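Drawer sticks after waxing the runners, what now?

vkauppinen
Posted April 26, 2025
Hello all. I have an old dresser from my aunt, with wooden runners, no metal. The second drawer was always heavy, so I put Wasex on the runners, two coats. For one day it was beautiful. Now it is worse than before, it goes half way and then stops like on glue. Should I take all the wax off and start again? Or is it the wood that has moved?
Vilja Kauppinen

tarura_bench
Two coats is too much. Wasex is soft stuff, it picks up dust and makes a paste. Scrape it off, sand with 200 grit, then rub a plain candle stub on it. Done.

oldplane16
I don't agree with the sanding. If you sand a runner which is already worn, you make the dip deeper and the drawer front drops. Then it rubs on the rail below and you have a new problem. Wipe the wax with white spirit on a rag and leave the wood alone.

tarura_bench
One light pass doesn't make a dip. I have done this for years on kitchen drawers.

oldplane16
Kitchen drawers, maybe. An aunt's dresser is softer wood, usually pine inside. I ruined one exactly like this, so I am a little stubborn about it.

vkauppinen
Thank you both. I wiped it first, without sanding. A lot of gray dirt came off, so the dust idea was correct. It moves better but still stops near the middle, on the left side — the right side is free.

mnaser_4
Pull the drawer out and look for a shiny stripe on the side. That is where it touches. Chalk helps if you can't see it. Also check if the dresser stands level. Mine stuck every April until I put a piece of cardboard under one foot.

vkauppinen
The floor! The left front foot is lower. I put a folded card there and now it closes with one hand. I will still find the shiny stripe on the weekend.

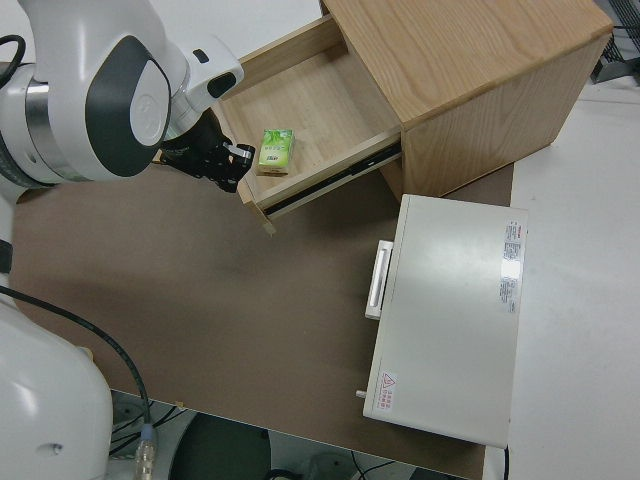

Can I use ordinary candle wax on wooden drawer runners?
Plain white candle wax works well, as long as you clean the old wax and dust off first and rub on only a thin layer.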